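About Grirkthorpe

Grirkthorpe supplies small-part sorting and counting materials to schools, activity rooms and therapy departments. The catalog is limited to balls, counters, bowls, trays and the storage that goes with them. We do not sell furniture, software or printed curriculum.

What we supply

Loose pieces. Balls and counters are sold by the bag, in single colors or in mixed colors. Each bag holds 100 pieces of one nominal diameter. Diameters are not mixed within a bag. Customers who want a range of sizes for a grading exercise order separate bags and combine them on site.

Bowls. The bowl range covers shallow, standard and deep forms in clear and opaque plastic. Clear bowls are the larger part of our sales. The contents can be checked from the side without lifting or tipping the bowl, and a piece that has been placed in the wrong bowl is easy to find.

Trays and mats. Trays have a raised edge on all four sides. Mats are flat and are meant for use under a bowl on a hard table, where they reduce noise and keep a dropped ball from rolling as far.

Storage. Lidded tubs are sized to take one bag of pieces each. Four tubs fit in one carrying crate. Labels are supplied blank.

How the company is organized

There are three product lines. Givora is the line of balls and counters. Tang covers bowls and trays. Hernano is the storage line and includes tubs, crates, lids and replacement labels. The three lines share one set of item codes, and any item can be ordered alone. There is no minimum quantity for replacement parts.

Grirkthorpe began with a single product, a bag of plain counters in one color. Bowls were added when customers reported that they were using kitchen bowls and could not get matching sizes when one cracked. The storage line came later and was designed around the bags and bowls already in the catalog. We now list 29 items. An item is withdrawn only when its replacement is dimensionally compatible with the rest of the line it belongs to.

The office and the stockroom are in the same building. Orders are picked, counted and packed on the ground floor. Sample checks and activity trials are done upstairs at ordinary tables of the height used in most classrooms.

Sorting and transfer activities

Most of our customers use the materials for one of the following.

Transfer. Pieces are moved one at a time from the table, or from one bowl, into another bowl. The usual measure is either time for a fixed number of pieces or number of pieces in a fixed time. We recommend 25 pieces for a first session with a new group. A smaller number gives results that are hard to compare.

Sorting by color. Pieces of two or more colors are mixed and then separated. One bowl is needed for each color, plus one for the mixed supply.

Counting and grouping. Pieces are set out in groups of a stated size and checked against a card or a number line. Counters are better than balls for this activity, as they stay where they are put.

Estimation. A clear bowl is filled to some level and the group writes down an estimate before the contents are counted. The bowl should be filled before the group arrives.

For transfer work, the relation between the ball and the bowl matters more than either item alone. A ball with a smooth, shiny surface rolls readily on a hard table and slips more easily than one with a matte surface. A bowl with a wide lip gives a larger target but takes up more of the table. A plain, pale work surface makes strongly colored pieces easier to locate, and we suggest one wherever there is a choice.

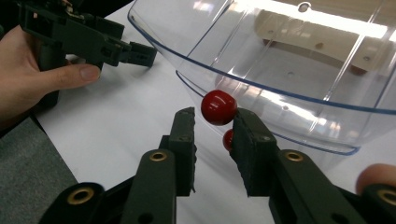

Glossy red balls with a clear, wide-lipped bowl.

Red is the color most often ordered for this work. It contrasts well with white and light gray tabletops and remains visible through a clear wall. Blue and green are also stocked. Yellow is stocked but is not recommended for use on a white surface under strong lighting.

Choosing a bowl

Three measurements are given in the catalog for every bowl: outside diameter at the lip, inside diameter at the base, and inside depth. The outside diameter determines how many bowls will fit side by side on a table. The base diameter determines how the pieces settle. In a bowl with a narrow base the first few pieces collect at the center, and in a bowl with a wide base they spread out and can be counted in place.

Depth should be chosen with the user in mind. A deep bowl keeps pieces in but is harder to take them out of, particularly for someone with limited wrist movement. Where the same bowl will be used for both placing and removing, the standard depth is the usual choice. Shallow bowls are intended for counters. Balls dropped into a shallow bowl from any height will sometimes bounce out.

Bowls of the same size nest for storage. Different sizes should not be forced together. A bowl that has been pressed into a smaller one can be hard to separate and may crack at the lip when it is pulled.

Checking and counting

Every bag is counted twice, once by weight and once by hand. The weight count is done first. If the two counts disagree, the bag is emptied and counted again by a different person. Bags are sealed only after both counts agree.

Balls are checked for diameter with a ring gauge and for surface defects by eye. The defects we look for are flat spots, open seams and dull patches. A piece with a flat spot is rejected, as it will not roll in the same way as the others. Small differences in shade between production runs are accepted. Customers who need an exact color match should order all bags at the same time and state this on the order.

Bowls are checked at the lip and at the base. The lip is inspected for sharp edges. The base is set on a flat plate and pressed at four points. Any bowl that rocks is rejected.

Care

Wash balls, counters and bowls in warm water with dish soap. Rinse and air dry. Do not use abrasive pads on clear bowls; fine scratches build up and the wall becomes cloudy. Dishwashers are not recommended for any item in the catalog.

Dry all pieces fully before closing the tub. Leave the lid off overnight if there is any doubt.

Count pieces back into the tub at the end of each session. A short count is easiest to correct while the group is still in the room. Check under the table and inside nested bowls first.

Discard any ball that has split. Discard any bowl with a crack that reaches the lip.

Safety

Loose pieces are small parts and are not suitable for children under three years, or for any person who is likely to put objects in the mouth. Use with supervision. Pieces on the floor are a slip hazard and should be picked up before anyone walks through the area.

Who buys from us

Elementary schools account for the largest share of orders. Occupational therapy departments are second, followed by adult day programs and after-school clubs. A smaller number of orders come from individuals who want a single bag or a single bowl, and these are handled in the same way as any other order.

Schools generally order once a year. The busiest month is May, when many of them spend the remainder of a supply budget, and delivery takes longer then. Orders that are not urgent are better placed outside that period.

Returns and replacements

Unopened bags can be returned for a full refund. Opened bags can be returned only if the count is wrong or the pieces are defective. Bowls, trays and tubs can be returned if they are unused and still nested as shipped.

If a bag is short, send us the item code and the number of pieces received. Missing pieces are sent without charge. It is not necessary to return the bag.

Replacement lids and labels are sold individually. The lid code is molded on the underside of each lid. If the code can no longer be read, measure the lid across its widest point and include the measurement with the order.

Contact

Orders and questions about stock can be sent through the order form. State the item code, the quantity and the delivery address. Questions about activities, table layouts or bowl sizes should be sent through the inquiry form, with a note of the group size and the tables available. Messages received over the weekend are read on Monday.

The catalog and the size chart are available on request in print or as a file.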